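シミュレーション収録前点検表(室内・卓上シーン) コメント付き

対象:Sketomach 室内シーン一式/学習用エピソードの収録

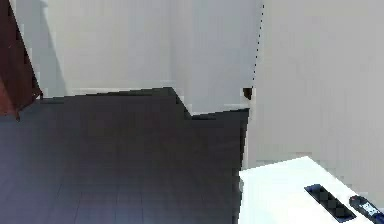 0. 使い方

各項目に「可」「否」「保留」のどれかを付け、コメント欄に理由を書くこと。「たぶん可」は判定として存在しない。前回の点検表には四か所あったので、全部「保留」に書き換えておいた。
「否」が一つでもあれば収録は始めない。「保留」は2件まで。3件目が出た時点で「否」と同じ扱いにする。

1. シーンの読み込み

1-1 壁と床が読み込まれている
判定:可
コメント:壁は薄い灰色、床は暗い灰色の格子タイル。タイルの目地はほとんど見えないが、見えなくても床は床である。テクスチャの差し替え依頼は出さない。

1-2 壁の角に不自然な線がない
判定:保留
コメント:右側の壁の角に、黒い点線が縦に走っている。面と面の隙間なのか描画の都合なのか、静止画一枚では決められない。点線が視点の移動でちらつくようなら「否」に変更。ちらつかなければ、そういう部屋だと思って学習してもらう。

1-3 由来不明の物体がない
判定:保留
コメント:点線の下、壁の隅に小さな黒い塊がある。物体一覧と突き合わせて名前を確認すること。名前が付いていなければ削除候補。名前が付いていても「object_new_final」のたぐいであれば、やはり削除候補。

1-4 視野の端に大きな遮蔽がない
判定:可(条件付き)
コメント:左上に赤茶色の板状のものが入り込んでいる。家具か扉の縁のように見える。卓上の対象にはかかっていないので収録には差し支えない。ただし初期姿勢を振ったときにもっと出てくるなら、視点の範囲を狭める。扉だった場合、開閉の当たり判定が有効かどうかも見ておく。

2. 卓上の配置

2-1 対象物が天板の上に載っている
判定:可
コメント:白い天板の上に、暗い色の平たい長方形のものと、リモコンらしきものが置かれている。開始から5ステップは動作指令を送らず、両方が静止したままであることをログで確かめる。過去に、開始直後から毎回わずかに滑る皿があり、方策は皿を追いかける技術だけを立派に身につけた。

2-2 対象物が視野に収まっている
判定:否
コメント:リモコンらしきものが右端で切れている。つかむ対象に指定するなら、これは駄目である。視点を右へ振るか、置き場所を天板の中央側へ寄せる。背景物として置いてあるだけなら「可」に直してよいが、その場合は指示文に「リモコン」と書かないこと。前々回は書いた。

2-3 対象物の名称が指示文と一致している
判定:保留
コメント:長方形のものは青みがかった灰色の縁に、ほぼ黒の内側。トレイとも皿とも敷物とも読める。物体一覧の名称を正とし、指示文もそれに合わせる。収録担当の印象で「お盆」「板」「黒いやつ」を混ぜない。言い換えを増やすのは後工程の仕事であり、そちらは言い換えを増やすために存在している。

2-4 天板の端からの余裕
判定:保留
コメント:画像では判断しない。座標で見る。落下した回も捨てずに「失敗」として保存し、成功側に紛れ込ませないこと。

3. 視点とアーム

3-1 開始時の視点が手順どおり
判定:保留
コメント:アームもグリッパも指も映っていない。手先が視野に入らない開始姿勢は設定上ありうるが、姿勢ファイルの値と照合するまで「可」にはしない。手先が一度も映らないまま終わった回は、結果にかかわらず目視確認へ回す。

3-2 解像度と描画品質
判定:可
コメント:床の縁、壁の角、天板の縁に階段状のぎざぎざがある。壁には軽い色の縞も出ている。美しくはない。対象物の輪郭が追えれば収録には足りるので、品質設定を上げてレンダリング待ちの行列を延ばさないように。

3-3 露出
判定:可
コメント:天板がほぼ真っ白。上の物体はどちらも暗色なので、今回は助かっている。白い物体に入れ替えるときは再点検。Estham の食器セットは白いものが多いので、そのまま載せたら探し物の課題になる。

4. 安全と停止

4-1 仮想環境の接続先が実機になっていない
判定:可
コメント:接続先の表示を声に出して読むこと。画面の中のテーブルは叩いても割れないが、指令の宛先が違えば話は別である。実機の主電源は収録中も切っておく。

4-2 停止操作が効く
判定:可
コメント:収録中に一度、わざと停止する。停止した回のデータに終了理由が残っていれば合格。理由欄が空白なら、停止は効いたが記録が効いていない。

4-3 遠隔操作装置の周辺
判定:可
コメント:操作者の足元のケーブルをまとめ、椅子の後ろを空ける。シミュレーションでけがをするとしたら、たいていこのあたりである。飲み物は蓋付き。蓋が付いていても操作装置と同じ机には置かない。

4-4 操作者の休憩
判定:可
コメント:休憩時刻を収録表に先に書き込む。「切りのいいところで」は認めない。切りのいいところが来た例を、点検者は知らない。

5. データの保存

5-1 空き容量と保存先
判定:可
コメント:保存先は Morex 側の共有領域。個人の作業フォルダに保存し、あとで移すという申告は受け付けない。

5-2 本数の照合
判定:保留
コメント:予定は3,000本、8月の引き継ぎ時点で登録済みは1,211本。ファイル数、登録表、成否ラベルの三つが同じ数になってから続きを始める。足りない分を複製で埋めないこと。複製された回は検査で見つかるし、見つける側も楽しくない。

5-3 乱数の種
判定:可
コメント:各回の種が保存されていること。全部同じ種なら、それは多数の例ではなく、一つの例がたくさんあるだけである。

5-4 除外の記録
判定:可
コメント:除外した回には理由を一行付ける。「変」は理由に数えない。「すごく変」も同様。

6. 総合判定

収録開始:不可
理由:2-2が「否」。加えて「保留」が上限を超えている。

是正の順番
・2-2 視点または配置を修正し、画像を撮り直す
・1-3 隅の黒い塊を物体一覧で特定する
・1-2 視点を動かして点線の見え方を確認する
・2-3 名称を一覧に合わせ、指示文を更新する
・3-1 姿勢ファイルと照合する
・2-4、5-2 数値で確認する

再点検は0番の使い方から読み直すこと。是正した項目だけ見て「可」にした表は差し戻す。なお、Mogensen 版の旧書式にある「全体的に良好」欄は廃止した。復活の要望は、各項目を埋めてからにしてほしい。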